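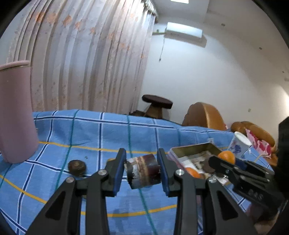 Two hand-held grippers over the checked tablecloth at the Trakstead open day, one on a worn little cylinder and the other up by the oranges.

I finally made it to the Trakstead open day! I missed it in March on account of a dead alternator, so this time I took the bus, which meant 78 minutes with a man practicing harmonica two rows behind me. Worth it, mostly.

If you've never been out there, the place is easy to walk right past. I was looking for some kind of warehouse and went up and down the block until Clementina Bettencourt leaned out the door and waved at me. She was running the front desk, handing out stickers and taking coats. I got sticker number 6, so I was early for once in my life.

The part I'd come for was the tabletop session. I think a lot of people (me included) picture robot training as somebody typing. At Trakstead a good chunk of it is people sitting down with a gripper in hand and picking stuff up, over and over, while the camera on the gripper records what the jaws are doing. Later the recordings go into teaching an arm to do the same job. So you spend your visit in a room with a long pleated curtain and padded chairs, blue checked cloth on the table, and it feels a lot more like visiting somebody's aunt than visiting a lab.

Maksym Kovalchuk showed our group how to hold the thing. You squeeze, the linkage folds in, and the two blue pads come together. Sounds like nothing. I went for an orange first and sent it rolling, then overcorrected and squeezed so hard that Maksym said "okay, juice" and everybody laughed at me. The trick is to come in lower than you want to and let the jaws meet the object at its middle. Round things want to squirt away. Short cylinders are nicer if you can take them end to end, one pad on each end, but you have to line up dead straight or they pivot. I got it on my fourth go and I was way too proud of myself.

What surprised me was how much they like clutter. I asked whether they'd be better off clearing the table first, and Nana Dramani, who plans the sessions, said an arm that has only ever seen a tidy table is no use to anybody with kids. She wants wrappers and cups and fruit in the way. Crinkly clear plastic is apparently the worst, the light goes all over the place on it. They had a goal of 400 pickups for the day between all the visitors and I don't know if they hit it. The lady next to me must have done a quarter of those by herself, she was a machine (sorry).

After that we went down the hall to see the arms. They have 2 of them running, a Kolev that's getting on in years and a newer one from Sorkness that they keep behind a rail. The Kolev is slow and kind of shaky and I liked it better. It picked up a lemon, thought about it for a while, and put it in a bowl. Then it picked up the bowl. Abelardo Lozano hit the stop button pretty quick and told us that was a known issue. The Sorkness did everything right, and I stopped watching after a few minutes and went to look for coffee.

The talk at the end was by Carolina Fonseca, on what they're doing with Tovberg, the care home group. The idea is a small arm on a rolling cart that can hand things to people who have trouble gripping. Cups, glasses cases, a TV remote. My mother has had bad hands for years, so I had questions. Carolina was straight with me: it drops things, it can't deal with anything under a blanket, and she wouldn't want it carrying hot drinks yet. I asked about pills and she said absolutely not. I appreciated that. She had a short clip of it passing a hairbrush to a woman who then tried to give it back, and the arm just sat there with its jaws open!

A few practical things if you want to go. Parking is terrible so take the bus. The tabletop room gets stuffy with a full group in it, wear layers. They do let kids try the grippers, but the squeeze is stiff and the little ones near me needed two hands. Coffee was free, cookies ran out before the talk. Sign up for the tabletop slot when you get your sticker because the afternoon ones were gone by lunch.

My thumb was sore for two days afterwards. Clementina says the next open day will be in the spring and I'm on the list.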